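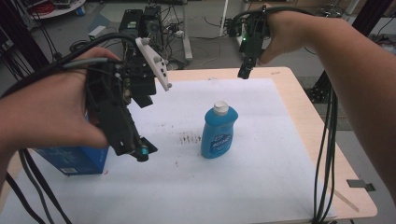

Baltmont Workroom Forum > Tables and benches > Paper on a worktable, dirty after few days

tilia_oak
Posted Tue 21 May
Hello to all. I have a question about covering a worktable. Our table is of light wood and we lay on it one large sheet of white paper, so that the wood stays nice and so that we see small parts when they fall. The wood under it is still very good. But the paper becomes dark with smudges, mostly on the side where the hands are working. I tried a little dish soap on a damp cloth and the paper became weak and made small rolls. Now I ask myself if I should change to another cover. We take the paper from Dutulden, on the roll. What do you use?

pemberline
Paper is meant to be thrown away. Pull off a new piece on Monday and forget about it. Wet cleaning of paper never works, it doesn't matter how little soap you take.

tilia_oak
Thank you. Yes, I understand it is for throwing away, but the table is big and the roll is finished very soon. I started a new roll of 200 feet in January and it is gone.

graycloth_8
I don't agree with pemberline. We had paper too and changed to a Resitz mat, the thin white one. It cost us 100 dollars and it can be wiped with soap and water. The only bad point is the edge, which lifts when the arm goes over it many times.
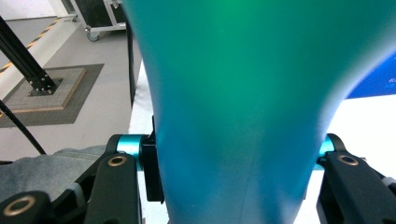 tilia_oak
A mat was my first idea too, but I am afraid of exactly this edge. My second idea is to keep the paper and fix a fresh strip only on the place where it becomes dirty. For this I need a tape which goes away clean. We have the black and yellow hazard tape on our floor, which is light gray, and I wanted to try it along the border of the table, but I think the glue is too strong for wood. Has somebody tried this?

pemberline
Please don't. Floor tape is made to stay where it is. I pulled it from a pine bench one time and the varnish came with it. Use painter's tape, and change it before it gets old.

graycloth_8
For the mat I used thin double-sided tape only at the corners. But on bare wood I would also be careful.

marrow_lane
I read here for a long time and write for the first time. Why does it have to be white? We use brown packing paper from Ciobanu and the dirt is almost not seen. It is also thicker.

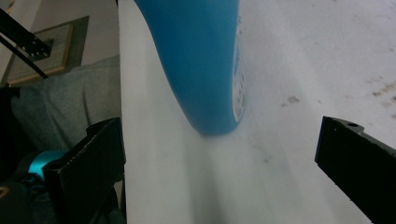

tilia_oak
It has to be white for us because the small screws are dark, and on brown paper I lose them with my eyes. I must also say that not all the marks are dirt from hands. Some are brownish gray and come as small specks in a group, and I don't know from what. They do not disturb the work, they only look bad when a visitor comes.

marrow_lane
Then I take my proposal back. With dark screws white is better.

pemberline
Specks in a group could be metal dust or coffee. Rub one with a dry white eraser. If it becomes lighter, it is only on the top of the paper.

graycloth_8
Or turn the sheet around! The back side is clean, if nothing went through.

tilia_oak
I did not think about turning it. I will first try the eraser, then the other side, and for the next sheet I will buy painter's tape for the strip. Does somebody know which width is good? I saw one inch and two inch.

pemberline
Two inch. The narrow one tears when you pull it.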